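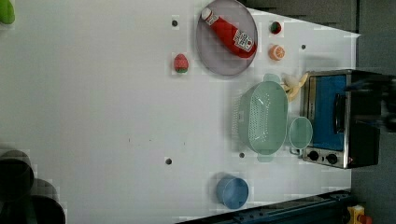
Chapter 4
What Does "Fresh" Mean?

Few words on a food label do so much work for so little pay as "fresh". It costs nothing to print, it is hard to disprove, and most shoppers will supply the meaning themselves. Ask a class to say which foods in a kitchen are fresh and the answers come quickly at first. A halved orange, its cut face showing, gets a yes from nearly everyone. A banana does too, though bananas sold in this country have commonly been picked green, shipped cold and ripened in a store room. A red plastic bottle with a white cap gets a no, whatever its label may say. These answers are guesses about packaging. They tell us how people sort food by sight, and very little about its age or what has been done to it.

This chapter is concerned with claims of that kind: words that sound like facts and are seldom treated as facts when someone tries to check them. We begin with a small case.

In September a juice seller, Rosser, put the words "tastes fresher for longer" on its cartons. The claim rested on a tasting panel of 42 people, run by a firm called Zodeo. Halyna Demchenko, then teaching food science at Dornovden College, wrote to ask three questions. Fresher than what? Longer than what? And who had been on the panel? She was told that the comparison was with the company's own earlier carton, and that the panel was made up of regular buyers. The third answer should trouble us most. People who already like a drink are poor judges of whether it has improved.

Rosser later pointed to a larger survey, with 2729 replies. That sounds better. Yet the survey asked whether buyers "enjoyed the fresh taste", a question which hands over the answer before anyone has taken a sip. Of those who replied, 361 left the question blank, and they were dropped from the total without comment. A big number built on a bad question is still a bad number.

Tatu Shemweta has defended surveys like this one, arguing that taste is a matter of opinion and that opinions are all a survey can collect. He has a point, and we return to it in section 4.3. But the carton did not say "our buyers think it tastes fresher". Readers should keep both wordings in mind as they work through the next section, where we look at how date marks are set and who sets them.

4.1 Dates on packets

A "best before" date is chosen by the maker.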